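3.2 The tabletops, and why I got stuck on them

I went into the Halthorpe flats thinking I'd be writing about cupboards. By the second kitchen I was writing about tables, and I never really got away from them again. We visited 25 homes between October and the spring, and people kept wanting to talk about marble (or what passes for it). Constanza Henríquez did most of the interviews with me, and her notes have the word "shiny" on nearly every page!

What people liked was the look of stone without the price of it. One woman in Sotine had been quoted 700 pounds for a real slab and laughed when she told us. Quite a few had gone for a printed pattern instead, and they were very good at spotting one in somebody else's house. They looked for joins first, then for the way the light sat on the top. I started doing it myself, and I still can't sit in a café without tilting my head at the table.

The pattern in Figure 4 is a busy one, with thin black veins that break up into little cells, a bit like cracked stone, and soft grey clouding round them. A faint straight line runs across the marbling, and I'd take it for a join or a crease. The glare is the other thing our interviewees always mentioned, and where it's brightest it looks slightly bumpy.
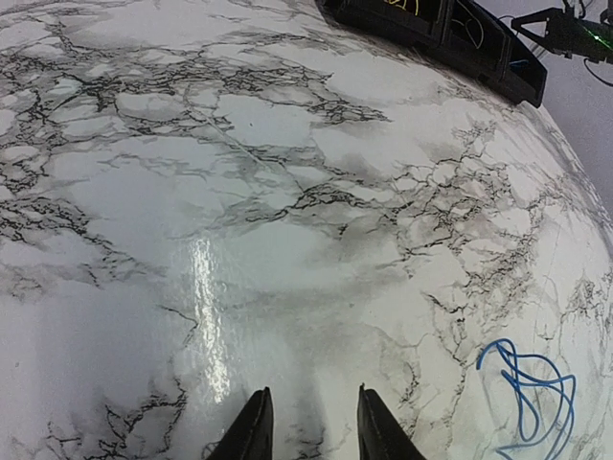
Figure 4. Glossy marble-patterned tabletop, with a streak of glare near the middle and a loosely coiled blue cable at lower right.

3.3 Wiping down

Almost 30 people kept a wiping diary for us, one Sunday to the next. I'd expected the glossy tops to be wiped more often than the matt ones, and they were, though mostly by people who ate at them.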